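Marinho picking

Marinho picking (also Marinho method, or "nudge-first picking") is a way of getting a robot arm to take mixed household objects out of a bin when it has no stored models of them. It was worked out at the Vusturau lab by Rui Barros and Beatriz Calado, and first written up on 28 Aug 2023. Named after the street the lab was on, not a person.

Background

Picking from a bin is old work in factories, where every part is the same and the arm can be told its shape. Mixed bins are harder. Objects lean on each other, some are flat, some shine, some let light through, and a depth camera gets a poor reading off the last two. Most earlier systems at Vusturau scored every possible grasp from one view and went for the best score. Fine for boxes. Poor for anything thin lying flat on the floor of the bin, where the fingers have nowhere to go.

Barros had been working on pushing as a seperate problem. Calado was on grasp scoring. The two were joined up in April, at first only to save arm time.

Method

The arm may either grasp or nudge at each turn. A nudge is a short sideways push with closed fingertips, low down, along a line chosen by the planner. Both kinds of move get a score from the same network, and the higher one is carried out. After each move the arm backs off, a new view is taken, and the whole thing starts again. No memory is kept between turns — a point later criticised, see below.

Scoring a nudge is the odd part. It gets no credit for moving things as such. Its score is the guess at how much better the best grasp will be afterwards. So a flat object away from the walls tends to be pushed towards one, tipped up a bit against the slope, then taken by its raised edge.

Limits set in the original write-up:

No more than 2 nudges in a row without a try at a grasp.
Nudges stop short of the bin wall by 15 mm, unless the wall is being used on purpose.
A grasp that closes on nothing counts as a failure, even if the object moved somewhere useful.

Training

Data came from real attempts only, no simulation. The set has 1,839 attempts, grasps and nudges together, labelled by whether the fingers were holding something after the lift. Labels were set by a weight reading at the wrist and then looked over by hand. Calado did most of the looking over. The network, called Prondden in the lab's notes, is small by present standards and was started from scratch for each version.

Objects were changed between sessions and put in by hand in no fixed order. Handles were wanted, also curved things, clear things, small tools, toys. Soft goods (cloth, bags) were left out and the method has never been claimed to work on them.

Equipment

Any arm with enough reach will do in principle. The bin should have sloping sides, as the method leans on them, and should be fixed down. A bin that slides under a push spoils the label. Clamps are usual. Narrow two-finger grippers are prefered over suction, suction cups being no use for pushing. Cables are led along the outside of the arm with some slack at the wrist, otherwise the last joint can't turn far enough for low nudges.

The arm works straight down where it can. Long objects with a wide end, dustpans for instance, are approached with the fingers over the wide part or over the handle, depending on which scores higher.

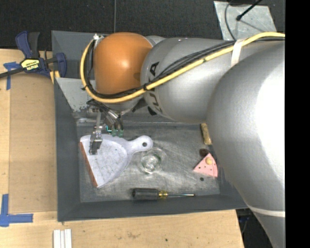 Results and reception

Barros and Calado reported fewer empty grasps on flat objects than with grasp scoring alone, and little change on upright ones. Clearing a full bin took longer, since every nudge costs a turn. They called this a fair trade. Not everyone did.

A group at Altance repeated the work with a different arm and got the same pattern for flat objects but not for clear dishes, which their camera mostly missed. Their note also made the memory complaint: with nothing kept between turns, the arm can push an object one way and then straight back. Barros's reply was to point at the cap on nudges. A later version, marked 2, keeps the last view as well as the current one. It hasn't been compared side by side with the first on the same objects.

Handles remain a weak spot. The network likes a handle because it is narrow and easy to close on, but a wide tray on the end of it swings as it comes up and can twist out of the fingers. Calado tried marking twisted lifts as failures, which helped with the trays and made short tools worse.

See also

Bin picking
Grasp planning
Pushing (robotics)
Depth sensing of clear objects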